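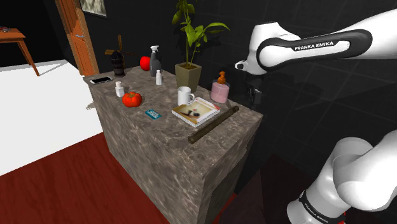

Home – Kitchens – Bathrooms – Floors – Ask – Log in

Ring on marble counter, wont come out??

bralwood_reno
Moved into a place in Flotville in January, house is from 1881 but kitchen is newer. Gray-brown marble. Somebody left a tomato half cut side down overnight and now theres a dull ring. Tried dish soap, tried a sponge. Nothing. Got a quote to repolish the whole top, 4000 – no way. Can I fix it myself?

SrourStone
Not a stain, it's etching. Acid ate the shine. Soap won't touch it. Get marble polishing powder, damp cloth, small circles, few minutes, wipe. Do a hidden corner first. Deep ones need a pro but you can ask for spot repair only – I paid 58. No vinegar, ever.

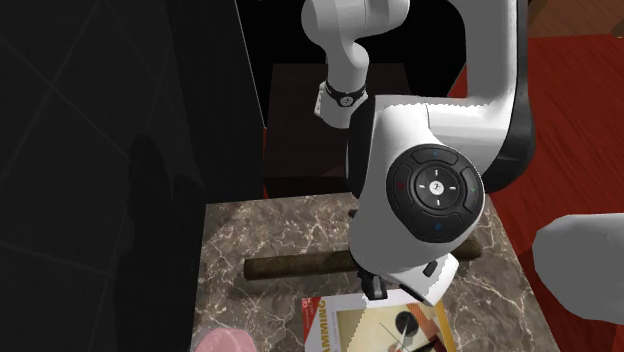 Cigar on a marble top

Ash and smoke marks are a different thing btw, those wipe off if you're quick.

flotville88
just seal it. my cousin did his an it was fine

SrourStone
Sealer slows stains, doesnt stop etching. Polish first, seal after.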